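Povport Shared Workshop
Evening course: Building a Hand-Held Gripper
Handout 4 — Assembly, trigger feel and first handling session
Instructor: Margit Fekete

Before you start

You should have your printed body halves from last time, with the supports removed and the screw holes cleared. If a hole is tight, run the drill bit through it by hand. Do not force the screws. Kettunen lent us two sets of spare trigger springs, kept in the drawer under the printer.

Assembly order

Fit the trigger first, then the pull cord, then the front end. People who fit the front end first usually have to take it off again to get the cord through. Leave the cord 4 mm longer than you think you need and trim it on Monday when the tension is set.

The camera goes on before the body is closed. Check that the cable lies flat in its channel and does not cross the trigger. A pinched cable will often work on the bench and then drop out when you turn your wrist.

Trigger feel

Squeeze and release the trigger 25 times with nothing in the jaws. It should come back by itself each time. If it sticks, the usual cause is a rough edge on the pivot, and a few strokes with fine sandpaper will fix it. Shabnam Sandhu's notes from the May course suggest a drop of dry lubricant as well. Try the sandpaper first.

Handling session

Work in pairs, one gripper each, at the same table. Start with light things that bend, such as artificial flowers and small sprigs. They show up a jerky trigger much faster than a block does. 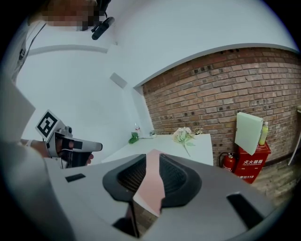 Approach slowly, close, hold for a moment, then lift. Say out loud when you are about to close so your partner can keep clear. If you use a marker block, mount it firmly — any wobble there ends up in your position data and is hard to take out later.

Save your recordings in the Dorus folder under your own name. Stop at 3,000 images per person, as the workshop computer is short on space.

For next time

Write down the trigger problems you had and what you changed. Bring the gripper assembled, with the cord trimmed. Read page 76 of the Stustico course book, on calibration, and skip the section on wireless triggers.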